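Flaltow Opens Winter Sock Program to Households in Flatenton

FLATENTON, 2 May 2025 - Flaltow, the regional maker of knitwear and household textiles, today announced that its sock repair and recycling program will be open to all households in Flatenton. The program was previously limited to customers of the company's store in Peñalver.

Residents may bring clean socks of any brand to one of 16 collection points in the city. Pairs that can be mended will be darned at the Flaltow workshop and returned to their owners within nine days. Single socks and pairs beyond repair will be sorted by fiber and sent to Miltosetti, which turns used knit fabric into yarn and padding.

During the trial period in Peñalver, which ended in December, 189 households took part and 1000 pairs were mended. Heels and toes were the most common repairs. The company also received many requests for help with thick winter socks, and its workshop has added heavier darning yarns in gray, navy and brown.

Repairs to the first two pairs per household are free of charge. A small fee applies to further pairs, and prices are posted at each collection point.
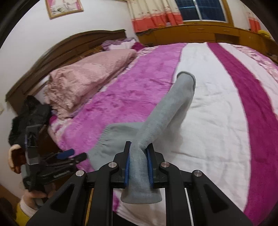
A fuzzy gray knit sock with a darker gray rim.

Socks should be washed and fully dried before drop-off. Pairs should be pinned together at the cuff - safety pins are available at the counter. Compression stockings and socks with electric heating elements cannot be accepted.

Forms and a list of collection points are available at the Flaltow store and at the Flatenton public library.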